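Minutes of the Ustolley software meeting, 13/01/2019

Present: Tin-yau Lui (chair), Ng (perception), Erkard integration (two people, one keyboard), controls, and the undersigned, who lost the draw for note taker.
Apologies: planning, who sent a merge request instead.

Minutes of the previous meeting were approved after the word "fixed" was changed to "closed" in four places.

Stills for the two camera views under discussion in items 1 and 3:

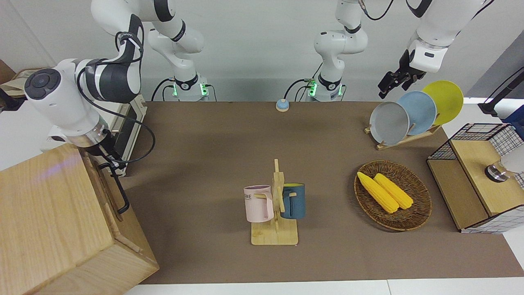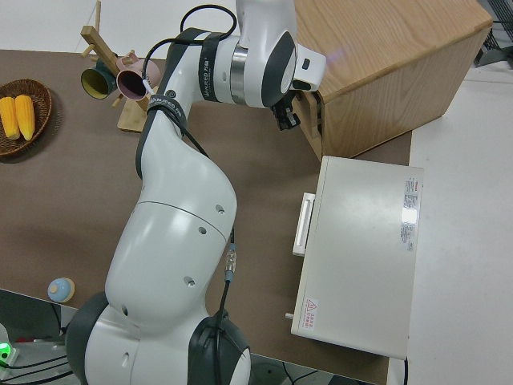 1. Perception

Ng reported on the mug detector. It finds both mugs on the tree from either view. It does not agree with itself about which is which. The dark one with the yellow interior is "green" from one camera and "teal" from the other, and the tracker, being a literal sort of program, has been opening a second track for it. At one point on the replay the world model held three mugs and was very sure of all of them.

Tin-yau Lui asked whether color could be dropped from the matching score. Ng said it could, and that it had been put in at the request of this meeting. The minutes were consulted. It had.

Agreed: match on position first, color only as a tie-break. The color names stay in the debug overlay, where they can do no harm.

The plates in the dish rack overlap, and the segmentation still likes to merge the back two into one generous plate. Ng wants to try splitting on the rims. Controls asked how long that would take. Ng said it was a small change. Controls asked that this be minuted.

The corn is detected without trouble. It has never been any trouble. There was a short discussion of whether everything could be more like the corn.

2. Planner

The Vurnano planner was moved to the new collision library on the shared branch. The replay suite has 1327 cases and 100 of them now time out, all with both arms in the same half of the workspace. Erkard integration believes the new library is checking each cable guard against every other cable guard, including itself. This would explain the timing, and also why a single arm standing still was reported as a self-collision.

Planning's merge request proposes raising the timeout. The meeting was against this. The meeting then looked at the demo schedule and was less against it.

Agreed: timeout goes to 300 ms on the demo branch only, with a comment in the config saying who to blame. Main stays as it is. Erkard integration to prune the self-pairs and rerun the full suite.

Also under this item: the approach pose for the mug tree. The planner treats the tree as one solid box, pegs and all, so that every legal approach ends well short of anything worth gripping. Controls has been getting around this by switching collision checking off for the last stretch. The chair asked how long this had been going on. It was agreed to model the base, the post and the pegs as separate shapes, and to have a conversation outside the meeting.

3. Calibration and frames

The two views were compared side by side. With the saved extrinsics, the front of the wooden cabinet lands in two places, far enough apart to offer a choice of knobs. Ng suspects that one file was saved with the rotation inverted. Erkard integration suspects the loader. Both have been right before, usually together.

Agreed: write the transform direction into the file header, and have the loader refuse any file without it. Tin-yau Lui noted that this would break every existing file. Agreed that this was the attraction.

4. Tooling

The log viewer now opens a two-arm recording without scrolling the left arm's joint plots off the bottom of the window. Thanks were expressed. It still labels the arms left and right from the point of view of whoever wrote the plugin, and a vote was held. The robot's own left and right won by one. The minority will follow the convention but wishes it known that it will be reading the plots in a mirror.

Gripper state is logged as a number between 0 and 1. Controls uses 1 for open and the planner uses 1 for closed. There is a function that flips it. Searching the repository finds 2 calls to that function in a row, which cancel out, and removing either one breaks the build. Left for February.

5. Actions

Ng: tracker matching change; rim splitting on the plates (small).
Erkard integration: self-pair pruning, full replay rerun, results to the list.
Controls: separate collision shapes for the mug tree; collision checking back on.
Tin-yau Lui: file header format, and a warning to everyone whose files will stop loading.
Planning: to attend.

6. Any other business

A proposal to rename the shared branch from "temp" was deferred for the third time.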